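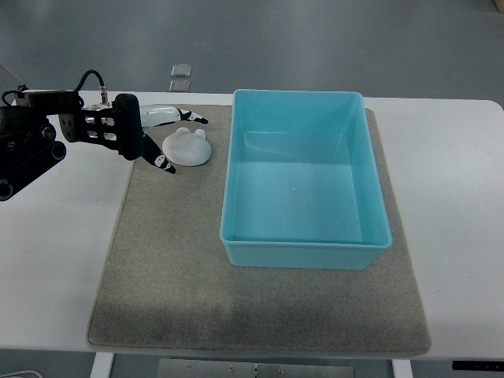 I've been living with Retent for a whole spring now, and I think I'm finally ready to say what I make of it. For anyone who hasn't run across it, Retent is a training recipe for small manipulation policies, released with code and a short paper by Yolotzin Maldonado and her group. The promise is that you can teach an arm a new pick-and-place task without it forgetting the old ones, and without keeping every old demonstration around forever. I have been burned by that promise before (twice, if you count Vestano, and I do), so I came to this one with my arms crossed.

The idea is easy to like. When you add a task, Retent goes back through your earlier demonstrations and keeps only the moments where the policy was least sure of itself, which for us nearly always means the last little stretch before the fingers close. Everything else gets thrown out. Then it mixes those saved bits into the new training at a fixed rate, and that's about all there is to it. I read the paper over breakfast and had it running by dinner, and I can't say that about much research code!

My setup is a plain one: a desk, a felt mat, a plastic bin, and a two-finger gripper. I collected 420 demonstrations over 6 tasks, starting with hard blocks and working up to the squishy toys, which I saved for last because soft things have always been where my policies fall apart. They give when you squeeze them, they sit low, and a finger that comes in a touch too high just slides over the top.

With ordinary fine-tuning, learning the squishy toys wiped out my block stacking almost completely. With Retent and a memory of 1000 clips, block stacking came through nearly as good as the day I trained it, and the toys went into the bin more often than they had with Vestano. I ran 2162 trials in all, most of them in the evenings in May with the windows open, and I enjoyed more of them than I expected to.

Now for the grumbling. The uncertainty score gets silly when the lighting changes, and I once found my memory filled up with clips of perfectly dull reaching that happened to be shot near sundown. The settings file is a maze, too. There are two options with almost the same name, and the one you want is the one the readme doesn't mention (it's the replay rate, set per batch). I also wish the paper had tested on cloth, or anything floppier than foam.

If you have one arm, a modest pile of demonstrations and a little patience, I'd happily recommend it. If your tasks all look alike, plain replay will probably serve you fine, and it's a lot less to set up. I'm leaving Retent on my machine and trying towels next.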